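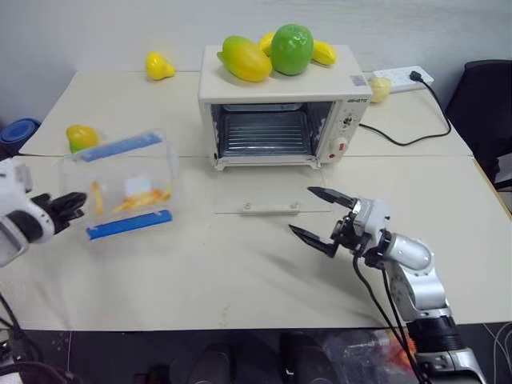 桌上的小烤箱，门完全打开，里面是一层网架。

首页 | 生活 | 饮食 | 访谈 | 往期

小烤箱里的面包课

她住的房子很老，厨房窄得两个人转身都要商量。可是一走进去就闻得到酵种的味道，有点酸，有点像熟过头的苹果，让人立刻想坐下来。我到的时候是下午三点，第一炉已经出来了，切面朝上晾着，她一边擦手一边催我：“先吃，吃完再问！”

于是这次访谈是从嚼面包开始的。外皮脆得掉渣，里面湿润，带一点黑麦的涩。我很久没有吃到这么有劲的面包了，更想不到它出自一台谁家都可能有的台式小烤箱。

她教家庭烘焙已经有些年头，课程叫Farnik，最早只是楼里几个邻居凑在一起，后来报名的人越来越多，到现在前后有648人上过她的课。“我特别喜欢看他们第一次把面团拎起来的表情，”她说，“那种又怕又高兴的样子，看多少次都不腻。”

她没有上过专门的烘焙学校，原先做的是地图绘制，成天和等高线打交道。转行的起因是一次搬家。新家没有嵌入式烤箱，她又馋面包，就买了台便宜的小烤箱，照着食谱做，结果连着好几个周末，烤出来的东西都是上面焦黑、底下发白。“气得我啊，”她笑得很大声，“我就开始记笔记，温度、时间、面团多重、放第几层，全记。画地图的人，最受不了一个地方不知道是高是低。”

那几本笔记她拿给我看了。纸页上沾着油，有些字已经糊了，其中一本几乎整本都在讲预热。她认为小烤箱最容易被误会的地方就在这儿：旋钮上写的数字和炉腔里的温度常常是两回事，指示灯灭了，也只说明加热管暂时停了工。她的做法是放一支烤箱温度计，空烧一段时间，每隔几分钟看一次，把读数画成一条曲线。“画完你就认识它了，跟认识一个人一样，知道它什么时候急，什么时候慢。”

她自己那台的脾气是升温快、掉温也快，开一次门，能掉下去50度。所以她的课上有一条规矩，面团入炉之前，手套、喷壶、刀片都得摆在右手边，开门、送进去、关门，一口气做完。学员们私下管这叫“抢银行”，她听说以后高兴得不行，干脆写进了讲义。

说到面粉，她的话更多了。她眼下用的是一家小磨坊的石磨粉，叫Groen，麸皮留得多，吸水也多，换粉的头一个月，她做坏了不少面团。“水一下子加不对，面团就瘫在那里，像一摊泥，你叫它它也不理你。”后来她把水分成两次加，第一次留出一小部分，等面筋起来了再揉进去，问题就顺了。她当场给我演示，手指沾着水，往面团里一下一下地按，嘴里还在说，千万别怕它黏，黏是好事。

我问她，小烤箱到底能做到什么程度，是不是总有些东西做不了。她想了想，很痛快地承认有。法棍太长，放不下；大圆包顶得太高，离上管太近，容易糊。她现在的配方多半缩小过，一个面团373克，烤好了两个人吃一天半。“小也有小的好呀！你可以天天烤新鲜的，今天加核桃，明天加橄榄，做坏了也不心疼。大炉子一次烤四个，坏了就是四个。”

蒸汽是另一个话题。专业炉子能喷汽，家里的不行，她试过放冰块、放湿毛巾、放烧热的石子，最后留下来的办法很朴素，用一只小铸铁锅扣住面团，前半段盖着，后半段揭开。面团自己的水汽就够了。她讲到揭盖那一刻，眼睛都亮起来：“你看见它裂开了，耳朵翘起来了，哎呀，那个时候我还是会叫出声。”

她养的那份酵种叫Drullik，名字是女儿取的，没有什么意思，就是听着好玩。课上每个人都能分一小瓶带回去。有人养在书架上，有人养在洗衣机旁边，因为那里暖和；还有人出差也带着，在旅馆里喂。她说最感动的是一位老先生，上课时几乎不说话，半年后寄来一张明信片，上面只写着它还活着。

课程去年四月搬进了一处稍大的场地，名字是Fluletix，一间由旧裁缝铺改成的共用厨房，一张长桌，靠墙一排插座。搬过去以后她最操心的反倒是用电，几台烤箱一起开，很容易跳闸，所以大家轮流预热，等的时候就喝茶、聊天、互相看面团。她觉得这段等待很要紧，好多人就是在这会儿变成朋友的。

我们也聊到钱。课费不高，她每次都把材料账贴在墙上，谁都可以看。去年一整年，课上用掉的面粉超过1,955公斤，这个数字她自己算出来时也吓了一跳，又重新加了一遍。“全是一小盆一小盆揉出来的，你想想，多少双手啊。”

接下来她想做一件新的事，把各地的老式烤饼改成小烤箱能做的样子。她已经在试外婆做过的芝麻厚饼，原来是贴在铁鏊子上烙的，要柴火，要一个人守着。她试了烤盘、石板，还试了把烤盘倒扣过来，目前最满意的是倒扣的那一种，底面香，边上还留着一点软。“味道到了八成吧，剩下那两成，可能是外婆家院子里的烟。”

临走前，我请她给刚开始的人提一点建议。她没有马上答，先把第二炉送了进去，动作快得我几乎没看清。关上门以后她才说，同一个配方，连着做十次，别换。“换来换去，你永远不知道是哪一步起了作用。做到第五次，你会烦，做到第八次，你的手就会自己知道了。”

她给我装了半个面包，又塞给我一小瓶Drullik，嘱咐我回家先喂一次再放冰箱，面粉和水一样重，瓶盖别拧紧。我照做了。第二天早上，它已经涨到了瓶口。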